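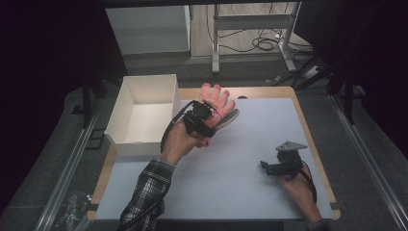

The Garnance hand gripper kit comes as two sets of parts, left and right, and it took me most of a weekend to get both of them working. I bought it to record hand motions for a small sorting arm I'm building at Brekent, the shared workshop I belong to. The idea is that you wear or hold the grippers, do the job yourself, and the fingers and servos log what you did. The kit can be set up either way. I ended up with the left one strapped across the back of my hand and around the palm, and the right one held in my fist, with the gray finger plates pointing up and away from me. My test job has been putting small parts into an open white box on a table covered with a sheet.

Review posted 6/2/21. I paid full price through Itstead and have no connection with the maker.

What you get

The brackets, servos and finger plates come bagged by side, and the bags are labeled. The screws are not. All the screws are in one bag, and two of the sizes differ only slightly in length. Put a long one where a short one belongs and it touches the servo case. I did this on the left gripper and had to take the side bracket off again. Sort them on a tray before you start.

The manual is 12 pages, mostly drawings. The drawings are clear up to the point where the cables go in, and then they get vague. There is one drawing for cable routing and it covers the hand-held version only. If you want the strapped version, look at the listing photos on Itstead, which show it better than the manual does.

You supply the screwdriver, the power supply and a computer to record on.

Assembly

The first gripper took me 8 hours, spread over two sessions. The second took 4. I'm used to small hardware and slow at wiring, so someone who solders more often than I do may get through it faster.

The brackets line up well. I didn't have to file or drill anything, and the servo horns fit their splines without slop. The finger plates go on last. Center the servos in software before you attach them, and do not trust the mark on the case. My right-hand servo was off by enough that the plates met before the travel was used up, and the log showed the gripper closed while there was still a part between the plates.

Wiring was the hard part. The red cable that runs along the top, near the knuckles, is a little short. With my fingers spread it pulls tight, and after an hour of use I had a connector work loose. A dab of hot glue fixed it, but a slightly longer cable would have been better. The black cable that goes back along the forearm has plenty of slack. Too much, if anything. It catches on flannel cuffs. I now hold it against my sleeve with a loop of hook-and-loop tape at the wrist, and another below the elbow when I'm working standing up.

Using it

Strapped on, the gripper leaves your fingers free, and you can spread them fully. That is handy between takes, when you want to move a part back or tap a key. The strap is stiff at first and softened after a few sessions. It sits on the back of the hand without rocking as long as it is tight, and at that tightness I want it off after half an hour. People with small hands should try one on before buying if they can. Another member at the shop ran out of strap adjustment before it was snug.

The hand-held version is more comfortable and less steady. Your wrist does more of the work, and the weight of the servo is out in front. For short takes I like it better. For long ones I get sore at the base of the thumb. I plan to convert the left one to match and see if my recordings improve with both hands doing the same thing.

Grip is fair. The plates are flat and a bit slick, so they hold cardboard and foam well and let go of anything round. I put strips of thin rubber on the inside faces and that helped a lot. Dowels and caps stay put now. Coins are still hopeless.

The cloth on the table is worth mentioning. On bare wood the tips of the plates skid when you try to pick up something thin. A sheet gives them enough to push against. It also cuts down on noise, if you share a room with other people.

Software

Recording is done through a program called Du, which you download separately. It found both grippers on the first try, and it has stayed connected apart from the loose connector, which was not its fault. The calibration screen is simple: close, open, save. It needs to be done again each time you unplug, which gets old.

Du saves each take as its own file and names it by the time it was made. You can't rename takes inside the program. I keep a notebook next to the keyboard and write down which ones are good. Playback works, but only for one gripper at a time, so if you want to check that left and right line up you have to export and plot them yourself. For a kit sold as a pair, I think that is a real gap.

I recorded 13 takes of the box job in my first proper session. Two were spoiled by the cuff problem. The rest were clean enough to feed to the arm, and the arm now reaches the box and opens over it in the right place. It still drops things from too high, and I suspect my own technique there more than the kit.

Support

I wrote to Garnance about the short cable. They answered the next day and offered to send a longer one, which has not arrived yet. I asked about the missing drawing for the strapped version too and was told one is planned for June.

Would I buy it again

Yes, at the current price, knowing what I know about the screws and the cable. The mechanical parts are good and the electronics have been reliable. The manual needs another pass and the software needs two-hand playback. If you only need one hand, Itstead also sells the right side alone – same parts, same manual – and I'd start with that and add the left later.

Spare finger plates are listed separately. Order a set with the kit. I chipped a corner on one by dropping the gripper on the workshop floor, and shipping on the replacement cost more than the plate.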